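Bokari Cold Assembly Table with Clear Rail Fixture

The Bokari is a white worktable for cold food assembly: sandwiches, filled rolls, open plates, salads served in a shallow dish. It is supplied with or without the clear rail fixture. Both versions use the same top and the same frame.

Top

The top is smooth, white and slightly glossy. There are no grooves, seams or drain channels in the working area. At the front, the edge is cut in with a rounded notch, so the operator can stand closer to the work and reach the back without leaning on the surface. The corners of the notch are rounded over and have no applied trim.

Overall width is 2,000 mm. Standard depth is 800 mm. Height is set at installation and is not adjustable in use. Other widths are made to order by Nijs and carry a longer lead time.

White was chosen for the top because crumbs, seeds and cut lettuce show up on it at once. It also shows tomato stains. Wipe juice up as you work and do not leave it until the end of the shift.

Clear rail fixture

The fixture consists of two long, narrow acrylic rails with two flat cross arms running between them. The arms are shallow channels with raised edges. At the end of each arm is a small white square block that serves as a holder. The rails do not have to be parallel. The second rail may be set at an angle to the first, which changes the space available between them toward the front of the table.

Everything except the holder blocks is transparent. The position of the arms can be checked from above, and dirt underneath them can be seen before it builds up.

The fixture is not drilled into the top. In the standard setup it is held with wide clear tape, laid flat on the table between the arms and run across an arm where extra hold is wanted. Tape allows the layout to be changed when the menu changes. A screw-down version was offered in the past and has been withdrawn – water found its way into the holes.

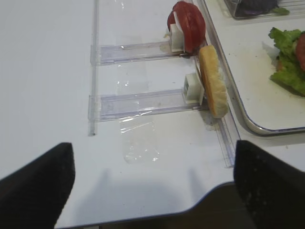 Khurram Awan: We've used this rail layout for one season. The tape is fine as long as the table is completely dry when it goes down. If you put it on straight after wiping, it wrinkles and you have to pull it off and start over. I would also like the holder blocks in a second color. White on white is hard to find when the lights are low.

The point about drying is correct and has been added to the fitting instructions. Holder blocks are available in white only. Irja Hakala at the order desk keeps a list of customers asking for a gray block; send her a line to be added to it.

Fitting the fixture

Clean the top with a mild detergent, rinse, and dry with a lint-free cloth. Wait until no film is visible when the surface is viewed at a low angle.

Lay out the first rail and check that the arms reach the second rail without being forced. Acrylic under tension will craze near the joint, usually within a few weeks.

Tape from the center outward. Press each strip down with a plastic scraper. Small wrinkles over an arm do not affect hold, but a wrinkle lying flat on the table will collect flour and should be redone.

Replace the tape when the edges begin to lift. Remove old adhesive with warm water and a nylon pad. Do not use alcohol or any solvent on the acrylic parts.

Load and limits

The top is rated for evenly distributed loads in normal kitchen use. The fixture itself is rated for 7 kg, spread over both arms. It is a light guide and holding frame – do not hang pans from it or use it to lift the table.

The acrylic parts are not dishwasher safe. Keep them away from hot plates and toasters. For tables standing beside a griddle, order the Firevex side screen, which clamps to the frame and leaves the top free.

Plates for use with the table

The table may be used with any flat-bottomed plate. The Omel plate is stocked alongside it and is the one used in our own assembly trials. It is rectangular and white, with rounded corners, a raised flat rim and a shallow glossy well. The rim gives a place to hold the plate that is clear of the food. The well keeps juice from sliced tomato off the table.

Build directly in the well: bottom bun first, then lettuce, then tomato. Ruffled lettuce spreads wider than the bun, so leave space on all sides. A thick tomato slice sits best just inside the edge of the leaf, with the frill showing around it.

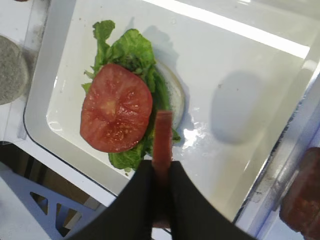 Page last changed: March. Changed by: Merja Leinonen. Section changed: Plates.

The glaze on the Omel plate reflects overhead light strongly. Where the finished plate is checked by eye, place the lamp to one side of the station so the reflection does not fall across the well. A matte plate in the same outline has been tested, but it marks easily and is not stocked.

Plates are sold separately from the table. They stack, but a stack should not be stored on the rail fixture.

What is supplied

Table top and frame, flat packed. Leveling feet. Fitting instructions. With the fixture version: both rails, both cross arms, holder blocks, and 2 rolls of clear tape. Spare arms and blocks can be ordered singly. Rails are cut to length, so quote the table width when ordering a replacement.

Assembly of the frame takes around 2 hours for one person. The top should be lifted on by two.

Contact: Bokari order desk, Irja Hakala | Spare parts: Eetu Ruotsalainen | © Bokari | Back to top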